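Status: working, still changing. Last full pass through the parts list: Thursday, March 12, 2020.

# Lirnthorpe hand-held grippers

Lirnthorpe is a pair of hand-held grippers built in the shared workshop at Grindthorpe. You hold one in each hand, do a job on a table, and log what the jaws saw and how far apart they were. The repo holds the part files, the logging scripts, and the recordings we have kept so far.

Matvii Polishchuk drew the fingers and the body. Anjani Wibisono wrote the logger. Yao-tsung Chung did the wiring and keeps the parts list.

## What's in the repo

- `parts/` – fingers, body, handle, top plate
- `logger/` – capture and sync scripts
- `sessions/` – recordings, one folder per session
- `notes/` – assembly notes and a list of things that broke

There are 1812 clips across 19 sessions. A clip is one attempt at one task, whether or not it went well. Failed attempts are kept and marked `ok: false` in the session file.

## Fingers

The fingers are plain blocks with flat inner faces. We tried a curved face first and went back, mainly so the jaw gap could be measured from the same edge every time. If you reprint them, leave the screw holes undersized and clean them out by hand. The holes near the tips are the ones that tend to close up.

Check the gap before each session:

1. Put the gripper over bare tabletop with nothing in the jaws.
2. Open the fingers all the way and run `logger/check_gap.py`.
3. Close them all the way and run it again.
4. If the closed reading isn't zero, loosen the body screws, square up the fingers, and start over.

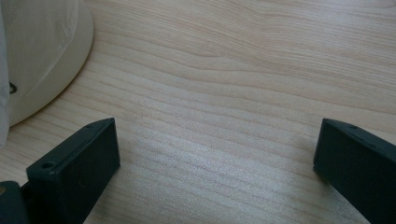
*Gripper view, fingers apart over the tabletop.*

Glare on the wood is a known problem. The gap script looks for the dark edge of each finger against the table, and a bright patch between them can throw off the threshold. Set `--thresh` by hand if the two readings don't agree. The default of 7 works for most of the sessions.

## Session layout

Each session folder has the same contents:

```
session/
 left/
 right/
 head/
 gap.csv
 session.yaml
```

`left` and `right` are the gripper views. `head` is the wide view of the table. All three share one clock, and `gap.csv` uses the same timestamps. Sessions before number 9 have no head view, and the scripts skip that folder if it's missing.

## Tasks

The sprayer task gave us the most trouble and is the one most people ask for. A sprayer is tall, light when empty, and slides when you push on it from one side. Ehsan Ahmadpour worked out the approach we use now, with one gripper waiting on the left while the other comes in over the top of the tank, near the base of the pump handle. Keep the left jaws slightly open while they wait so you can steady the tank without stopping to open them.

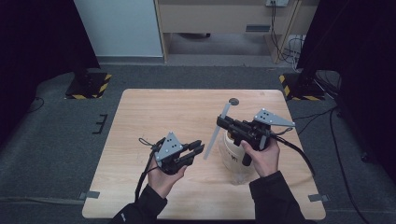

Cable routing changed more often than any other part of the build. The first version ran both cables along the forearm under a strap, and every wrist turn pulled on the connector. Now they leave from the back of each gripper and hang free, the left one dropping past the wrist and the right one curving away toward the side of the table. Leave enough slack for a full reach across the tabletop. Yao-tsung's wiring notes have the connector pinout and the strain relief part, and both grippers use the same one.

The other tasks are listed in `notes/tasks.md` with start positions. Fouzia Qureshi is rewriting that file, so expect some names to change.

## Known issues

- The top plate can be mounted backward. It will still bolt on, but the logger will report the tilt with the wrong sign.
- Long sleeves can catch on the handle screw. Use the short screw from the parts list.
- `sync.py` drops the last second of a clip if you stop the head view first. Stop the grippers first.
- The Pudirham branch has an older gap format. Don't mix it with files from main.

## Reusing the files

Use the parts and scripts however you like. If you use the recordings, say which sessions you took them from. Send fixes as a pull request, and put measurements in millimeters.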